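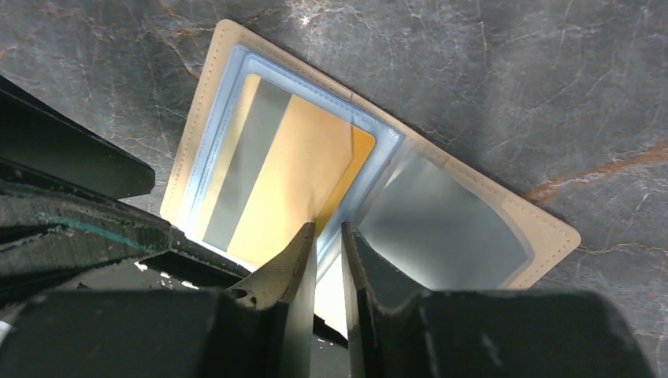
Maya Masri says the loyalty card is the only thing she has ever been faithful to, and that it has not been returned. She signed up with Ladura, the coffee chain, the June it opened in Curnov, and has since collected 534 points. A free coffee costs 1,000.

"I was promised a flat white," she says, stirring the one she has just paid for. "I've had a birthday email instead. It wished a happy birthday to Customer."
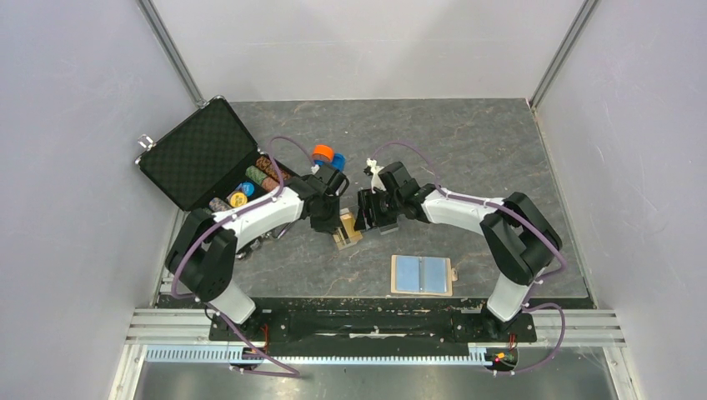
2 min read

Masri spent 20 years behind the counters of other people's shops, asking strangers whether they had the card. Mostly they did, somewhere. She remembers a man at Karaki, the shoe shop, unpacking his whole wallet beside the till while the queue behind him grew old.

"He found his library ticket, his donor card and a photo of a dog," she says. "Then he told me he'd left it in the car. It was worth six pence to him, and off he went to fetch it."

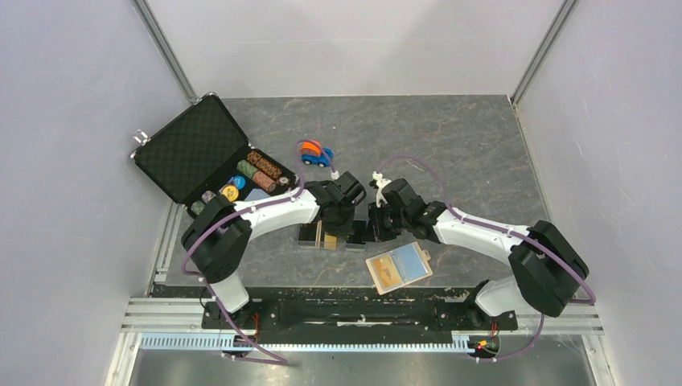
She never blamed him. Staff were given targets for sign-ups, and she once enrolled her mother twice under different spellings. Both mothers received vouchers. Neither voucher worked on sale items, full-price items or, as far as Masri could tell, shoes.

Does she think the schemes should be scrapped?

"God, no. What would I be cross about?" She would settle for a stamp and a bit of cardboard. Ten stamps, one drink, and if you lose it you've only yourself to shout at. The app wants her location, her contacts and a password with a symbol in it. 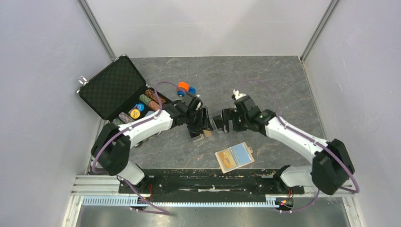

One reader from Trolero wrote in after our last piece on the subject to report that her own 1,000 points had expired the night before she went to spend them. I pass this on to Masri, who puts down her spoon.

"Did she get an email?"

She did. It thanked her for her loyalty.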